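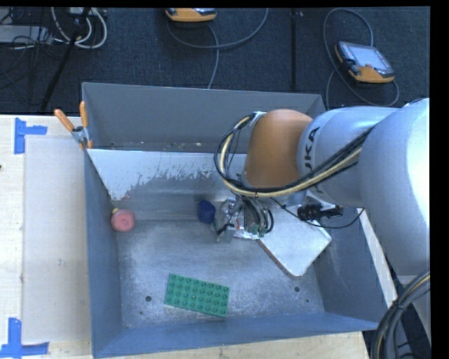 Student Projects / Storage and Sorting

Gray Bin, Pale Table: A Term Spent Thinking About Where Things Go

Project report by Vaida Grigaitė and Milan Visser
Submitted 2020-05-21

1. How we got started

Our project began with a complaint. The workroom we share with two other student groups had a habit of swallowing small things. Somebody would put down a lid, or a box with a part in it, and by the next session it had moved to a windowsill or a coat pocket or the inside of another box. Milan had lost the same screwdriver bit three times (he found it twice), and one afternoon we got to talking about whether a single large open bin, placed where everyone works, would make the problem better or worse. Our supervisor liked the question more than we expected, and that was the end of our other idea, which had to do with labels.

We want to say early on that this is a small study of one room and its users. We enjoyed it enormously, though, and we hope some of that comes through!

2. The bin and where it stands

The bin is a big rectangular one in gray metal, open at the top. We chose it over the two plastic tubs we had been offered, mostly for its size. A flat box with rounded corners can lie in it at an angle and still leave room for something small and dark on the other side, and that kind of mixed company was exactly what we wanted to study.

Its left side rests over the pale wooden tabletop, and past the far side you look down on the dark blue-gray carpet. We spent a good deal of time on this placement. Our first thought was the middle of the table, but then there was no surface left to work on, and people started using the bin's rim as a shelf. At the side of the table it felt like a part of the furniture, and after a week or so people had stopped asking whose it was.

The carpet deserves a word of its own. It is a fine carpet to walk on, but a small blue item dropped on it is as good as gone, and with cables running across it nobody likes to go crawling after things. Handheld controls also tend to get set down there. We had planned to study only the table and the bin, and we ended up adding the floor as a third "place" in our notes, with a column to itself.

3. What we did

Each session we kept a log sheet, named Luik after the folder it happened to be saved in. Whenever an item was put down or picked up, one of us wrote a line: what it was, where it went, and whether the person had to look for it. We ran 21 sessions in all and finished with 2103 lines. Of these, 1309 concerned the bin, and the rest were split between the table and the floor. We had hoped to reach 3000 lines, but Vaida's exams came in the middle and we decided to stop while the handwriting could still be read.

4. What we found

Large flat things did well. A whitish box or lid stands out nicely against gray metal, and people went straight to it. The trouble came when a flat thing was laid over a small one. Dark, rounded little objects were the hardest of all, especially once they had drifted toward the far side of the bin, where you have to lean over to check.

People also put things down at whatever angle their hand arrived at. We had imagined tidy rows — we even drew some — and we never saw one. A box lying crooked takes up more of the bottom than you would think, and the leftover corners are where small items end up.

5. What we would change

We would try a shallow tray for the small things, kept inside the same bin so that there is still only one place to go. We would also like a light-colored liner, and we have a piece of cloth set aside for it. The cables on the floor should be gathered along the wall if the other groups agree, and Milan has offered to ask them in August, when the room is quieter.

The log sheets are in the blue binder by the door, with our hand-drawn floor plan folded into the back pocket. Please put the plan back when you have finished with it.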